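Forum > Home and Laundry > Washing
Thread: Towels gone stiff since we moved
42 replies – 800 views

plill_despina wrote:
We moved to Plillport in June and every towel we own has gone like cardboard. Same powder, same machine, same 40 degree wash. The water is much harder than at our old place, the kettle furs up in no time. I have tried half the powder and I have tried double. Double was worse. What do people round here do?

benonow wrote:
Half a cup of white vinegar in the softener drawer and no softener at all. Softener coats the loops and they stop soaking anything up. I did ours over three washes and they came back.
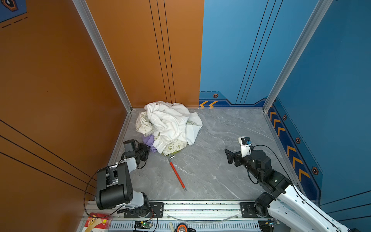
Drying matters as much as washing, and most people skip this bit. Shake each towel hard before you hang it, and again when it comes down. Leave one in a crumpled heap, like the fabric at the back by the corner there, and the creases set in as it dries. Over a rail with space on both sides is best.

Rumus wrote:
I don't agree about the vinegar. It did nothing for ours and I was told by the man who fixed our machine that it is hard on the rubber seals. I use soda crystals with the powder, a couple of spoons, and a 60 wash once a month for anything white.

benonow wrote:
Seven years of vinegar here and the same door seal. A small amount well diluted is not going to hurt it.

Rumus wrote:
Might depend on the machine. I am only passing on what he said.

plill_despina wrote:
I don't use softener, so it isn't that. Could the drum be too full? I usually put six bath towels in together.

Paula Barbu wrote:
Six is too many unless you have a very big drum. They need to move about. I do three, with an extra rinse. Check the hardness on your water company's website too, then look at the dosing table on the packet, as it goes by soft, medium and hard. People either ignore that table or just guess.
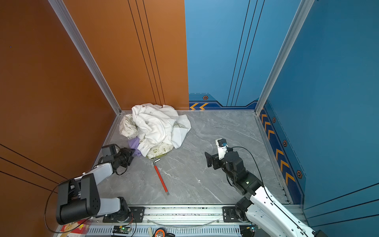

WHAT WORKED (added by plill_despina)

Looked it up and we are in the hard band. I now wash three towels at a time with the hard water dose, soda crystals and an extra rinse. I shake them before they go on the rail. The hand towels are soft again. The two big bath sheets are still rough but they were old anyway – they may end up as dog towels.

I have not tried the vinegar yet, sorry benonow.

Share (7)

Comments (3)

Luangrath: Ten minutes in a tumble dryer at the end does more than any of this, if you have one.

Rumus: It does, but look at what it costs to run.

benonow: Try the vinegar on the bath sheets before you give them to the dog.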